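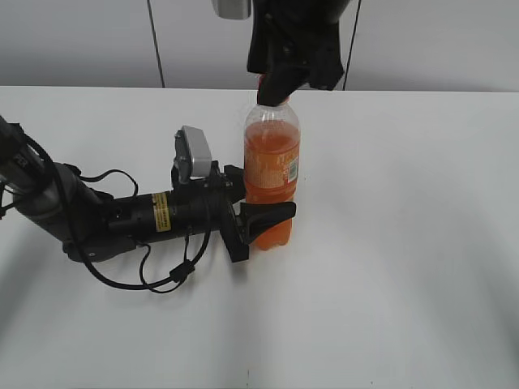 A robotic arm reaches toward a bottle of orange liquid on a white tabletop.

Second shift at Kakness

The old Stuster stamping plant sat dark for six years, and people in Kakness got used to driving past it without looking. Try that now! On a Thursday at shift change the lot is so full that trucks are parked along the ditch, and the taco stand across the road has started staying open until midnight.

Elto, which makes door latches and seat hinges, took over the building in August. Over 200 people work there, a good share of them in the same bays where they once ran presses for Stuster.

"I walked in and my old locker still had my sticker on it," says Unnur Bisgaard, who leads the hinge line and grins the whole time she talks about it. "I asked for that locker back before I asked about pay."

What makes the place such fun to visit is the training floor. New hires spend seven weeks there, paid from the first day, and they build real parts the whole time. Jianhua Wan set up the course after years of watching people get ten minutes of instruction and a pair of gloves. His trainees take a latch apart, put it back together, then do it again with a part missing and have to figure out which one (the spring, usually).

Chunhua Xue came over from a bakery and had never held a torque wrench. She now runs final check on second shift, and she can hear a bad latch from two stations away. I watched her pull one out of the bin by sound alone. Guoqing Shao, standing next to her, put it on the gauge, and sure enough, it was off.

There are still worries. The Pan contract, the biggest on the books, comes up for renewal in two years, and plant manager Haiyan Feng doesn't dodge the question when workers bring it up. She posts the order numbers by the time clock every Monday, good or bad. Last month's were good, and somebody had drawn a sun on them in marker.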